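Fórum Skorkero › Normas e boas práticas › Manipulação assistida

Tópico: Critérios mínimos para registo de tarefas com garras manuais (proposta de revisão do ponto 2)

Clereck
Moderador
20/04/2025
Submete-se à apreciação dos membros a revisão do ponto 2 do guia interno, relativo à preparação da bancada em tarefas de arrumação de pequenas embalagens. A redação vigente exige superfície lisa, de cor única, e a remoção de todos os objetos alheios à tarefa. Propõe-se que passe a admitir superfícies estampadas, desde que a condição conste da ficha de registo.

Entende-se que o ambiente doméstico raramente oferece fundos neutros e que a exigência atual afasta o material das condições de utilização previstas.

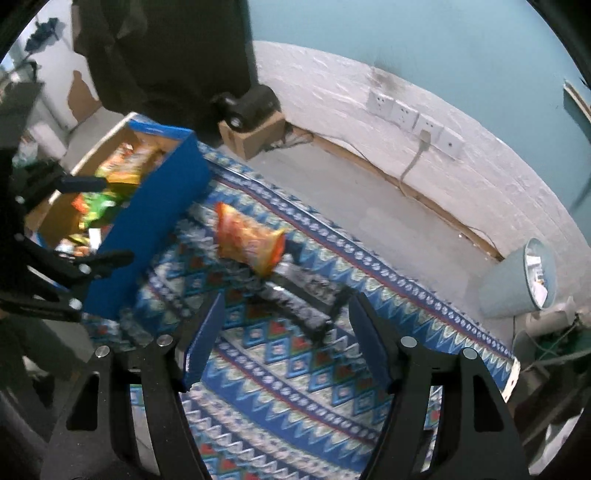

Mantêm-se inalteradas as disposições sobre verificação dos parafusos de articulação antes de cada turno e sobre o limite de 45 minutos de operação contínua.

lakumus_norte
Membro
Manifesto discordância parcial. A toalha estampada é aceitável; a permanência de cabos e tomadas na zona circundante, não. O guia deveria fixar uma distância mínima entre o operador e qualquer cabo no pavimento.

Lloyd
Membro
A distância mínima já se encontra no anexo de segurança e não deve ser duplicada no ponto 2. Duas redações da mesma regra acabam por divergir, como sucedeu em outubro com a regra das pausas.

lakumus_norte
Membro
O anexo refere-se a postos fixos. Quem trabalha com garra na mão desloca-se, e o texto é omisso a esse respeito. Mantenho a objeção.

ensaios1313
Membro
Quanto às embalagens, solicito que se distinga entre saquetas flexíveis e embalagens rígidas. A abertura inicial dos dedos não deve ser a mesma nos dois casos, e a ficha atual só tem um campo.

Lloyd
Membro
Não vejo vantagem em multiplicar campos. Na revisão anterior tínhamos 3669 fichas, muitas delas incompletas.

Clereck
Moderador
Registam-se as posições. A objeção relativa aos cabos será tratada como proposta autónoma de alteração ao anexo. Solicita-se a ensaios1313 o envio de uma redação para o campo adicional, com carácter facultativo.

ensaios1313
Membro
Com carácter facultativo ninguém o preencherá. Enviarei, ainda assim, a redação pedida.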